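1/
Istville wants to renew the electronics recycling deal with Guillot and I've now read the whole 146-page packet, so you're getting a thread. Sorry in advance. Mute me if you have dinner plans.

2/
Quick background for anyone outside town. You bring your old TV, printer, computer etc. to the drop-off behind the bus garage. Guillot hauls it. The town pays Guillot. The flyer says your stuff gets "a second life." That phrase is on the flyer, the website, and the side of the truck.

3/
My question going in was pretty simple. How much of it gets a second life and how much gets shredded? I figured that would be on page one, given that it's the slogan.

4/
It is not on page one. What's on page one is "over 500 tons diverted from landfill." Great. Diverted to where? A shredder is not a landfill. A warehouse two states away is not a landfill either. "Diverted" only tells you where something didn't go.

5/
Keep reading and you find a pie chart. The biggest slice is labeled "reuse and materials recovery." One slice! Fixing a computer and giving it to somebody, and grinding it up for the copper, are the same color on the same chart. I've looked at it enough times now that I don't think it's sloppiness.

6/
To be fair to them, shredding old stuff isn't evil. A dead tube TV has to go somewhere and I don't want it in my creek. I'd just like it called shredding. If reuse is a tiny number, print the tiny number.

7/
And desktops are where this really bugs me. Side panel comes off, memory unclips, power supply is a separate box, the processor sits in its own socket. A lot of towers that get hauled off as "dead" have one bad part. Swap it and somebody's kid has a computer for homework. Laptops I'll give them, half of those are glued shut.
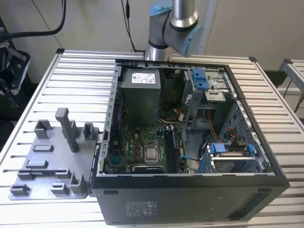
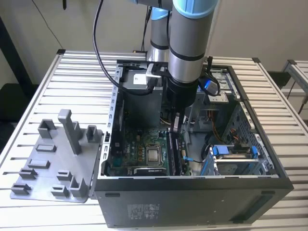
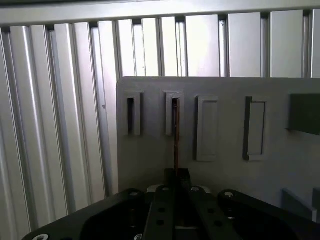
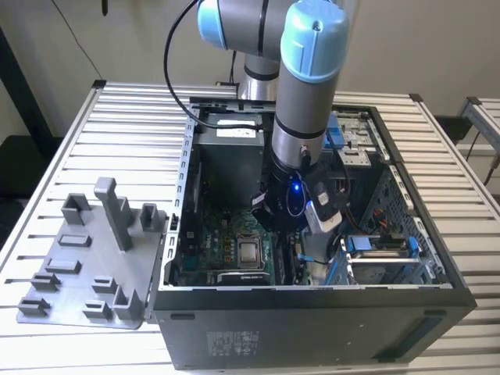
8/
Now Vakwood. If you've shopped for a used PC near here you've seen the name. They're listed in the packet as the "reuse partner," so anything worth saving is supposed to go to them. I went looking for how many machines they got from us last year. There's a paragraph about their values. There's no number.

9/
What does Vakwood sell? "Certified renewed" desktops. Certified by whom? By something called the Drinora Standard. I had never heard of it, so I looked it up, and the Drinora site has a mission statement, a green leaf, and a contact form. I couldn't find the actual standard. Like, the document. What gets tested? What gets replaced? Does anybody open the case?

10/
I used the contact form in June. Asked for a copy. Got an auto-reply thanking me for my interest in sustainable technology. That's been the whole conversation.

11/
Meanwhile the leaf sticker adds $60 to the price. Same model, same memory, same drive size, one listing with the leaf and one without. I asked at the store what the difference was and was told the certified one is "certified." I asked if the warranty was longer. Same warranty.

12/
Maybe there's a real test behind it. I'm open to that! Show me the checklist. It would take them less effort than designing the leaf did.

13/
Somebody's going to reply "what about data wiping," so: yes, it matters, and yes, the packet mentions it. It says drives are "handled in line with best practices." I don't know what that means and I suspect it's written that way so I won't. If you're dropping off a computer, pull the drive first. It's usually 2 cables and a few screws.

14/
Also the fee. The new contract raises what the town pays Guillot and the reason given is "market conditions for recovered materials." Okay, which ones? When metal prices went up the fee didn't drop. I went back through the old budgets to check. Seems like market conditions only ever blow one way.

15/
Stuff I'd want in the contract before anybody signs it:
— reuse and shredding reported separately, by item type
— how many computers go to Vakwood and what they pay for them
— a plain sentence about what happens to drives
— no leaf on the flyer until we've all seen what the leaf means

16/
None of that is radical. A thrift store could tell you most of it off the top of its head.

17/
Couple of replies already saying I'm "anti-recycling." I've been hauling my neighbors' junk to that drop-off for years. I'd like to know what I've been hauling it into.

18/
And no, I don't think there's some big conspiracy here. I think a company wrote a nice slogan, the town liked it, and then it got printed on a truck and checking became awkward. Happens all the time. Remember the compostable cups?

19/
Public comment is still open on the town site, under "Agreements," not under "Recycling," where you'd look. You don't have to write an essay. "Please report reuse separately" would do it.

20/
If anybody has worked at the Vakwood warehouse, or has ever seen the Drinora thing on paper, my messages are open. I'll leave your name out of it. And if I've got the pie chart wrong, tell me which page and I'll post a correction.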